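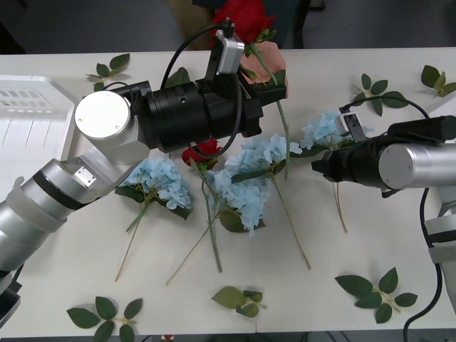

Binar Opens Florist Training Rooms in Former Plostent Mill

FOR IMMEDIATE RELEASE

Binar, the cut flower wholesaler, will open its new training rooms this December in the old Plostent mill building. Two classrooms, a cold store, a loading door wide enough for a proper van. Classes for working florists, shop staff and people who want to get into the trade.

First intake is 20 places. Applications came to 417 by the time the form closed, a good deal more than we planned for, so a second intake has been added for spring and anyone who missed out the first time goes onto that list automatically. No need to apply again. Please don't apply again.

The course is called Trokine and runs for 70 hours in total, split between evenings and early mornings. Early means early - the morning sessions start at 5:30 a.m. so that students can see stock come off the truck and learn to grade it before it goes out to shops.

"I learned this job by getting things wrong in front of customers," said Sioned Lloyd, head of training at Binar. "I cut stems too short for two years. I stripped roses so hard I took the skin off them. A few weeks with someone standing next to you would have saved me a lot of flowers and a lot of apologies."

What's covered

Conditioning takes up the first part of the course. Cutting, stripping, water depth, clean buckets, when to use flower food and when it's a waste of money. Hydrangea gets an evening to itself, being the flower that shops send back most. Students will practise bringing wilted heads round by soaking them, and will learn which ones are past saving and shouldn't be sold.

Then hand-tied work, wiring, buttonholes, funeral work. Funeral work is taught over four sessions, including one on taking the order over the phone from a family. Pricing is last. Every student leaves with a pricing sheet filled in for there own shop or the shop they work in.

Wedding installation work is not included this time. It may come later as a separate short course, no decison yet.

"People ask for the big arches," said Lloyd. "I understand, they look wonderful. But most shops live on a hand-tied bouquet on a Friday and a sympathy spray on short notice. If you can do those well and charge properly for them, you can pay the rent. I'd like to start there."

The building

The mill stood empty for several years after Plostent moved its weaving operation out of town. Binar has taken the ground floor only. The original floorboards were kept in the front classroom, the back one has a new concrete floor with a drain down the middle, as anyone who has worked in a flower shop will appreciate. Tables are set at standing height. Stools on request.

Fit-out was done by Løken, who also supplied the cold store. Work finished ahead of schedule apart from the sign, which is still being painted.

Parking is behind the building, entrance on the canal side. The front street has loading only before 9 a.m. and tickets are given out.

Cost and support

Places are charged at a flat fee, payable in two parts. Flowers and sundries are included. Students bring their own knife and snips and should wear shoes that can get wet. Reduced fees are available for people currently out of work and for anyone under 21 - ask when you accept your place, not after.

Shops that buy from Binar can put forward one member of staff per intake at the reduced rate.

A certificate of attendance is given at the end. It is not a formal qualification and we don't want anyone thinking it is. Talks are going on with a college about credit toward a full diploma and we will say more when there is something to say.

Open evening

An open evening will be held at the mill before the first class, 6 p.m. to 8 p.m. Lloyd will give a short demonstration on spiral hand-tying at 6:30 and again at 7:15. Local growers have been invited to bring late season foliage. Free, no booking, tea and something to eat.

Successful applicants have already been emailed. If you applied and have heard nothing, check the junk folder first, then get in touch with the training office.

Press inquiries: Sioned Lloyd, Binar training office, Plostent mill, ground floor. Interviews can be arranged in the afternoons. Mornings are difficult.

ENDS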